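Table Resetting on Second Shift: Questions from Staff

Last updated Friday, January 12, 2018

These answers are for everyone who works in the sample rooms at Driltura. They cover the robot tables that started up in November and what they mean for your job. If your question is missing, send it to Keerthana Chacko in shift planning.

What do the robots do?

They clear and reset the tables between sessions. That means picking up small items, moving them to their places and wiping down the surface. The work used to take up the last 35 minutes of every shift, and most people stayed late at least once a week to finish it.

Is anyone losing a job over this?

No positions were cut in the sample rooms. Two openings that were posted last summer were taken down and will not be filled. Management has said the current headcount is set through the end of the fiscal year. We do not have an answer for the year after that, and we will post one when we do.

What happens to my hours?

Your scheduled hours stay the same. Overtime is a different matter. Staff who counted on the late finish for extra pay will see less of it, and several people have raised this already. The plan on the table is to offer those hours in receiving first, by seniority. It has not been signed yet.

Can the robots handle everything on a table?

No. Blocks, cups and boxes with flat sides are the easy part. Thin things, soft things and anything with a curve take more tries, and personal items should not be left out at all. Sunglasses are a good case: they fold flat, they are slippery, and a gripper closing on a lens can scratch it. 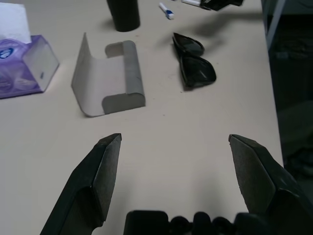
Who pays if something of mine gets damaged?

Report it to your lead on the same shift. Driltura covers personal items up to $145 if they were in a locker or on a coat hook. Items left on a work table are looked at case by case. So far there have been 11 claims, and most were settled within a week.

Will I have to learn to run one?

Only if you want to. Table operator is a separate role with its own pay step. Training is four half days, given by people from Endetti, the company that services the arms. You do not need a technical background. The first group came from packing, sample prep and the front desk.

What does an operator do all day?

Less driving than people expect. An operator sets out the items, starts the run, watches it, and steps in when a grip goes wrong. They also write up each stop on the run sheet. The sheets go to the Doležal building at the end of the week, where the schedule for the next week is put together. Some operators like the work. Others found it dull after a month and went back to their old jobs, and there is no penalty for doing that.

How close can I stand?

Stay outside the red tape on the floor whenever the arms are powered. This applies even when they are not moving -- a paused arm can start again. Only the operator on duty goes past the tape, and only after pressing stop.

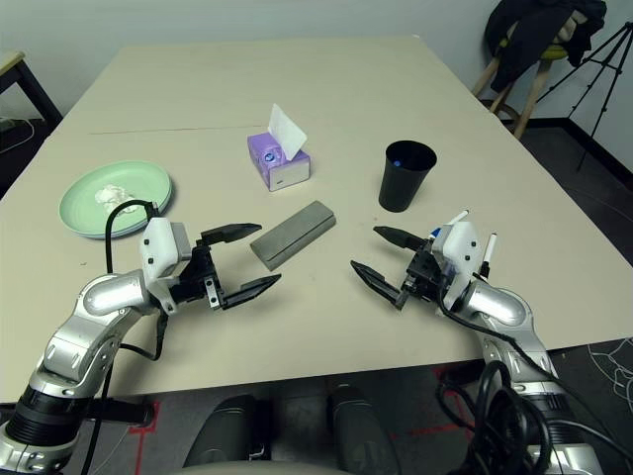

Can I leave supplies on a table for the next person?

Yes, as long as they are on the setup list for that table. The list is new, and it has been the biggest adjustment for most of us. Before, everybody had their own way of leaving a station and the next person worked around it. Now each item is named. A plate, a tissue box and a black cup are fine if the list calls for them, but used tissue left on the plate should be on the list too or go in the trash. Jackets can go over a stool beside the table, never on it. If you want something added, write it on the clipboard and the lead will review it on Monday.

Are we being measured against the robots?

No. Run sheets record the machine's stops, and staff names are left off except for the operator's. The rooms in the Vodovska wing asked for this in writing and got it. The same letter now applies to all sites, and a copy is posted by the time clock.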